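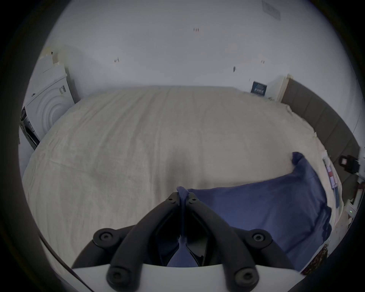 Navy cloth in the jaws, cream sheet, fold pinched at the tips.

February 24, 2024. Linen fold trials, Stondbridge. Entry by Kosmas.

Ran the fold sequence on the bed again instead of the steel bench. The fabric grips the sheet a bit, so the far side stays put when the near side is lifted. On the bench it slides. Cempaka wants the bench results kept separate in the log and I agree.

Pinch depth is still the main thing. Too shallow and you get one layer and lose the corner. Too deep and the bunch behind the tips leaves a crease that has to be pressed out later. Marked the good ones with a 2 in the margin, doubtful ones with a 7, same as in September.

Talked to the morning crew at Katsaros about the folding line. They've had the Jurnard folder on flat sheets for a while now. What changed for them:

- Less lifting. Sore shoulders come up less.
- More standing in one spot feeding edges. Sore feet come up more.
- Pillowcases and odd sizes all still done by hand, so the hand table gets the fiddly work and none of the easy work. They used to swap between the two for a rest.
- The machine sets the pace. One woman said she misses being able to stop and sort out a bad stack.

The third point matters for us. If we take the small items as well, what's left at the table is stains and repairs. Cempaka thinks people should pick which station gets automated next. I'd at least ask them before Gristix quotes on anything.

Batch 3734 logged. Three runs thrown out, bad start position, my fault.

To do: colour-code the reject bins, new tip pads, ask Katsaros for a bag of worn pillowcases. New ones are too stiff to learn much from.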